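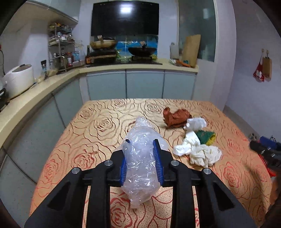 Paid testers wanted: hand-held grippers, Stukside
Tadosden is comparing two finger pads, the Odska and the Cabral, and needs people to tidy up with them. Glamour is limited. You'll pick up plastic bags, sponges and cloths in a real kitchen, for $178 a session.
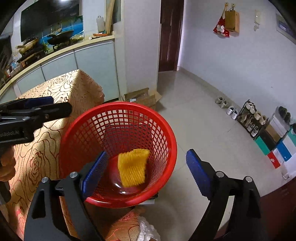
One tester from the March round wrote that the sponge was easy, the bag was a menace and her forearms have filed a complaint. We've since added breaks.

You'll do 40 pick-ups with each pad – swapping hands is fine – and tell us which you disliked less. Folding and rolling up a tablecloth comes last. 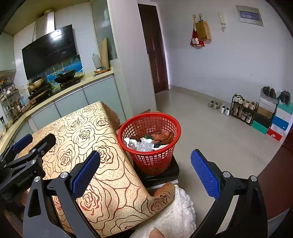 How to apply
Email Tadosden with your hand size and favourite chore. No experience needed.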